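Sunday, workshop notebook – glue trials, Stutville bench

Picked up where the last entry stopped, with the hide glue against the fish glue on the oak offcuts. The Plosari batch soaked overnight in cold water and swelled evenly. The Jiris granules are coarser and still had hard centers at 9 in the morning, so I gave them more time before heating.

Cut 39 test strips from the same board, grain running the long way. Planed one face on each, no sanding. Wiped with a dry cloth only. Clamped in pairs, with the odd strip kept back as a blank to compare color later.

Pot thermometer reads 3 degrees high against the good one. I've written that on the lid. Anything in the March pages that gives a pot temperature needs correcting before we copy it out.

Open time on the Plosari is short in this room. It was already skinning over on the last few pairs, and I would not trust those joints. Marked them with a pencil cross on the end grain. The fish glue gave no trouble there but it runs, and I lost a fair bit down the side of the bench.

Bermúdez method says to size the end grain with thin glue first, let it go tacky, then apply the full coat. Did this on half the end-grain pairs – squeeze-out looked more even on those. No load on them yet.

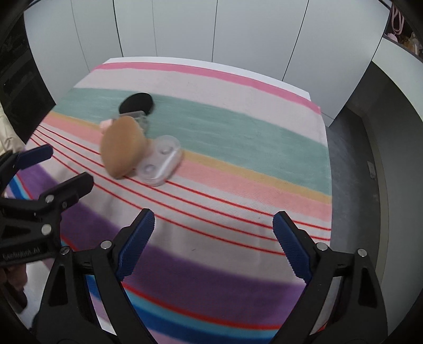
Entry by the bench lead, glue and joint trials

Still to do: break the first set after a full cure, long-grain pairs before end-grain. Start the hanging load at 200 and go up in even steps. Note wood failure separately from glue failure, which the old sheets mixed together. Reorder 2000 grams of granules, the finer grade if they have it. Pot needs scrubbing.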